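Clear Limits Before Clever Machines

The Futholm guidance on robots in shared rooms runs to 67 pages. In our view it says too little about grip, and Atura should settle the matter before its March review. 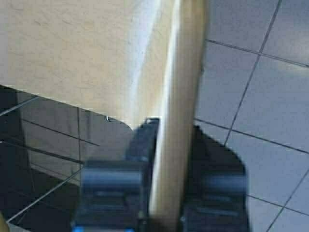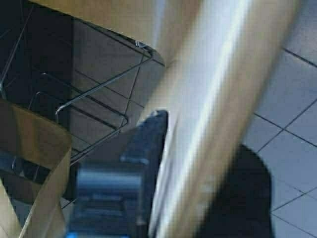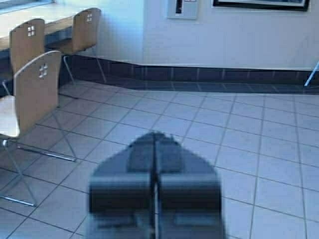
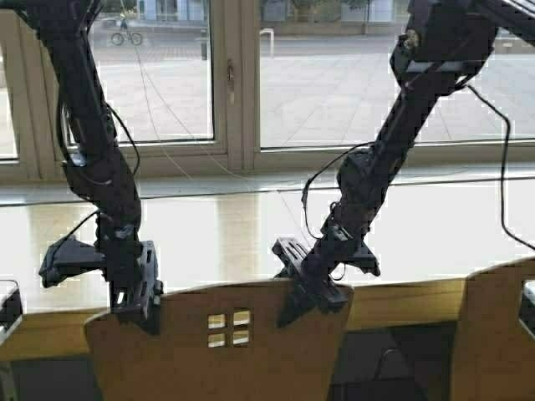 Gripper work at Gimari. The last view shows both arms at a wooden panel, near a window.

A site should set a limit on gripping force for each task and keep it in writing. Staff should be able to stop an arm from up to 10 metres away. Amadi already asks for both in clause 26, and we urge other bodies to adopt its wording.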